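Why did the right hand stop closing in May?

A stale grip limit, I'm afraid! Our Ferau update reset it to 70, so the hand gave up early and let things slip. Siham Daher spotted it on run 187 – I'd been blaming the wrist for days.
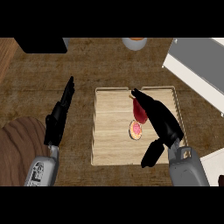
Do I need to reinstall everything?

Just load the Dusex settings file again and restart both arms.

What if it still drops things?

Stop the run, keep the log and send it to me or Ionuț Pop. Please don't raise the limit past 99 – we tried, and the fingers jammed.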